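How to Fold a Cardboard Box Flat Without Losing Your Temper

Posted July 14, 2019

Every closet in our house has, at some point, been full of boxes that contained nothing but air. I kept them because they were good boxes. Then I counted 16 of them behind the water heater and decided it was time to learn how to put a box away like an adult.

You need a table, a butter knife, a roll of string and a box you're willing to sacrifice while you practice.

Start by emptying it. Check twice. I once flattened a box from Berden with the warranty card still inside, and it's now a very flat warranty card.

Peel the tape next. Slide the butter knife under one end and pull slowly, keeping the tape low against the board. If you yank it straight up, the top layer of paper comes along and the box never looks you in the eye again.

Open all the flaps and stand the box up. Run a finger down each vertical fold so you know which corners are creases and which one is the glued seam. Leave the seam alone unless you want one long sheet.

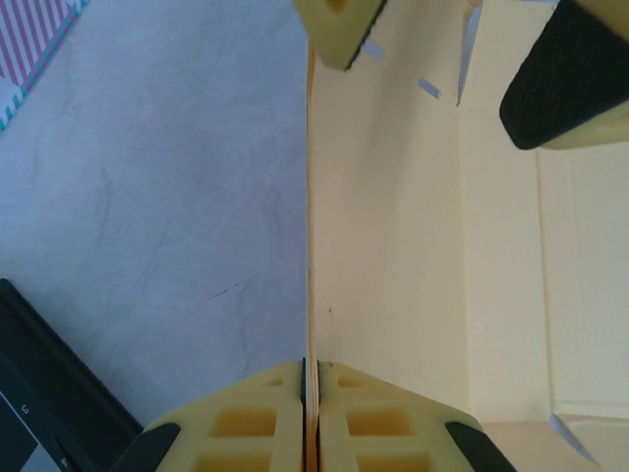 Hold a side panel by its edge, close to the fold, and push the opposite corner in toward it. The walls should lean over together. If one bows in the middle, stop and crease it again with your thumb. Big boxes fight back, and a second pair of hands helps, provided they push in the same direction as yours.

Once it's down, press along both folded sides with your forearm. Stack the flats by size, largest at the back, and tie them in bundles of 5. I tried 16 to a bundle in March and couldn't get it through the door.

Write the size on the edge that faces out. You'll skip this step, as I did, and end up unfolding every last one to find the box you wanted.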